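Workshop notebook, Birton bench
February 2000

Spent most of the morning on the cups, and I'm writing it up before lunch so Evanthia doesn't have to chase me for it again. She wants to know whether the mixed set can go out with the Cenda picnic boxes or whether we hold it back until the Claeys order is sorted, and I still lean towards sending it, colours and all.

The flowered cloth stays on the table for now. Bram thinks a plain one would let us judge the colours better, and he may well be right, but I've grown fond of the yellow check, and the customers will be putting these cups on something cheerful anyway, won't they? The sage green and the blue look lovely side by side on it. I'm less sure of the white one next to the pale beige-green, which goes a bit wishy-washy in that company. The little red one is still my favourite by a long way.

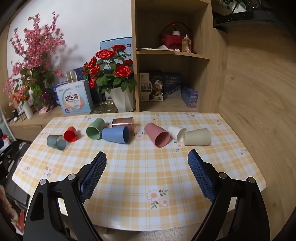
Standing and stacking

Stood them up after that and tried nesting them. The see-through brownish-pink one went into the blue and then didn't want to come out, so I left it under the warm tap for a bit and had my tea. Came free with a twist. I'd like to try the same pair again tomorrow with dry hands.

The Colen carton takes a stack of 32 if the lids travel separately. Bram is to ring them about another 800 cartons, and to ask whether the dividers can come 2 mm shorter.

Evanthia, the grey-teal cup is yours to take home if you still want it. Leave the dusty pink, I need it for matching.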